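Robot Learning Laboratory, Unit 3: Demonstration by Hand and by Remote Control

Handout to accompany the session of January 23, 2021

Read before the practical. The derivations are in the September notes and are not repeated.

1. Terms

A demonstration is a timed record of observations and actions, made while a person carries out a task that a robot is later expected to carry out. The observation is whatever the robot will have at run time: camera images, gripper opening, joint angles. The action is what the robot should do next. If either is missing, or cannot be worked out from the rest of the record, the recording is a film of somebody working and is of little use in this unit.

An episode is one demonstration from start to finish. A task has a written start condition and a written end condition. Episodes that do not meet both are kept on disk but marked as rejected.

2. Three ways of collecting

2.1 Kinesthetic teaching. The arm is put in a compliant mode and the demonstrator moves it by holding the links. Joint angles are read directly, so the action record is exact. The demonstrator's hands and arms are often in view of the camera, which they will not be at run time. The usual remedy is to play back the joint path with the person out of the way and record images on the second pass. This doubles the time per episode, and it fails if the objects do not respond in the same way twice.

2.2 Remote control. The demonstrator moves an input device and the arm follows. In this course the input device is the Kandora leader arm, a small passive arm with the same joint order as the follower. Every recorded action is one the robot can perform. The costs are delay and the lack of touch. Beginners close the gripper too early and too hard, and they pause before contact. The pauses go into the data and the learned policy will reproduce them.

2.3 Hand-held gripper. The demonstrator carries a gripper with its own camera and works with it directly on the objects. No robot is present. Only the gripper pose, the gripper opening and the images are recorded, and the pose has to be recovered afterwards by visual tracking. The method is fast and can be used in ordinary rooms. Its weak point is that a person can reach places, and move at speeds, that the arm cannot. Each path must therefore be checked against the arm's joint and speed limits before it is accepted.

3. Choosing between them

Use 2.1 for short tasks with few objects, where the exact path matters. Use 2.2 where the arm's own limits shape the task, for example near the edge of its reach. Use 2.3 where many different objects and places are needed. Mixed sets are possible but need care - the camera position differs between methods, and a policy can learn to tell the sources apart.

The Guerra set, used in the assignment, holds 656 episodes collected by method 2.3. Of these, 63 were rejected at the path check. Students should read the rejection log before starting; most entries concern wrist rotation beyond the joint limit.

4. Tracking and clutter

Visual tracking needs fixed features spread over the image, at different distances. Plain walls and floors give few. Moving people give features that are not fixed, and the tracker must discard them. Grirnden, the tracking program on the laboratory machines, does this by testing each feature against the motion of the majority. The test fails when moving things fill most of the view.

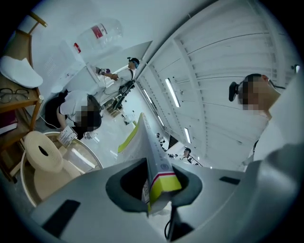
Grasp pose is recorded relative to the gripper and the room, and the object's own pose is not measured at all. It has to be inferred from the images. With the medicine box held upright between the two finger pads, the printed face and the yellow-green band at its lower end give a usable cue to its orientation, though the small print does not resolve. The same view is a fair test for the tracker: the ceiling beams and the fluorescent strips are fixed and well spread, while the people, one of them close on the right, should contribute nothing to the pose estimate. The beams also curve strongly towards the edges, so the lens model must be applied before any straight-line feature is used.

5. Practical

Work in pairs. Record 14 episodes of the box task by method 2.3, then the same number by method 2.2. Start condition: box lying flat, gripper open and clear of it. End condition: box standing upright on the table, gripper open and withdrawn.

Change the start position of the box between episodes. Do not correct a failed grasp within an episode unless the task sheet asks for recovery data.

Convert both sets with the Arkotik export tool and run the path check. Report the number rejected under each method, the mean episode length, and the longest period with no gripper motion. Give the cause of each rejection in one line.

6. Reading

Course notes, chapters on compliant control and on camera calibration. The Guerra rejection log is in the shared folder, next to the task sheet.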